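Workshop notebook, November – dye vats, the green problem, and a new shelf
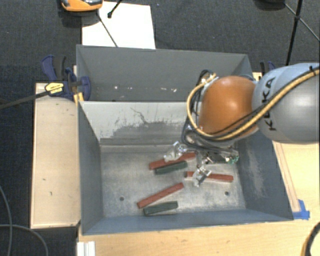
Photo: Shih-chieh Sin

Started before 7 in the morning with the kettle on and the big vat still warm from last night, which never happens, so I took it as a sign and skipped the warm-up bath entirely. Bad idea, more on that below.

The plan for this stretch is to settle the red and the dark green for the wool blankets. The red is nearly there. I've been using madder from the Homley bag (the old one, with the torn label) and it gives me a good brick color on the first dip and a real red on the second, as long as I keep the heat low. Go too hot and it slides into brown and stays there! I ruined a whole skein that way last winter and I still use it to tie up the tomato plants.

The green is another story. I'm overdyeing weld with indigo, same as everyone, and the yellow comes out beautiful and even and then the indigo goes on in clouds. Shih-chieh thinks I'm not wetting out long enough. I think it's the water. We argued about this through most of lunch and settled it the only way we ever do, by running both.

Test A: soaked overnight, tap water, indigo dip 2 minutes, aired, dipped again.
Test B: soaked one hour, rainwater from the barrel, same dips.
Both on 500 gram lots of the Fukia two-ply, same yellow bath, same afternoon.

Result – A is more even, B is the better color. So we were both right and both annoyed about it. B has that deep bottle green I want for the borders, with a bit of blue hiding in it when you hold it up to the window. A is flatter and a touch gray. Next round is obvious: overnight soak, in rainwater. I don't know why we didn't just do that first, except that the barrel was frozen on top and I didn't feel like breaking it up.

About skipping the warm-up bath. I put cool, damp wool straight into the warm vat and the outside of the hank felted a little. Not ruined, but you can feel it, sort of a crust. It'll card out if I'm patient. Writing it here in big letters so I read it next time: WARM THE WOOL FIRST, EVEN WHEN YOU'RE IN A GOOD MOOD.

Indigo vat notes. It was sluggish at the start, hardly any bronze on top, and the liquid looked more blue than yellow-green. Gave it another spoon of fructose and a pinch of lime, stirred slowly along the wall so I didn't whip air into it, put the lid on and left it for an hour. Much happier afterward. I got up to 6 good dips out of it before it tired. The sediment is getting deep, though, and I caught some on the last hank (little dark freckles, all down one side). Need to make a proper net to hang inside, or a rack that sits above the bottom. Siu has stainless mesh in the back and said to come by and pick through it.

The new shelf is up! It runs above the sink, slats with gaps, so the hanks can drip right into the basin and I can quit mopping. It tilts a hair to the left. I've decided I can live with that.

Mordant is running low. There's enough alum for one more batch if I stick to 11 percent by weight of fiber, and I'm going to, even though I usually go heavier for madder. I want to see if it makes any difference to the red at all. I suspect I've been wasting alum for years. The reorder from Nollivero is in, but they're slow this time of year and I'd like to get the borders done without waiting on it.

Other bits, so I don't forget:
– The thermometer reads high compared to the kitchen one. Trust the kitchen one.
– Save the spent madder for a pink. The last exhaust bath gave a lovely salmon and I didn't write down what I did, of course.
– Label hanks with knotted string, not tape. The tape came off in the rinse again and I spent ages working out which was A and which was B by smell (the rainwater one smells like the barrel).
– Ask Shih-chieh about light testing. I'd like a strip of each color in the south window, half covered with cardboard, until spring.

Left both greens hanging on the new shelf and the red in its second bath with the heat off. Back after supper to pull it out and rinse.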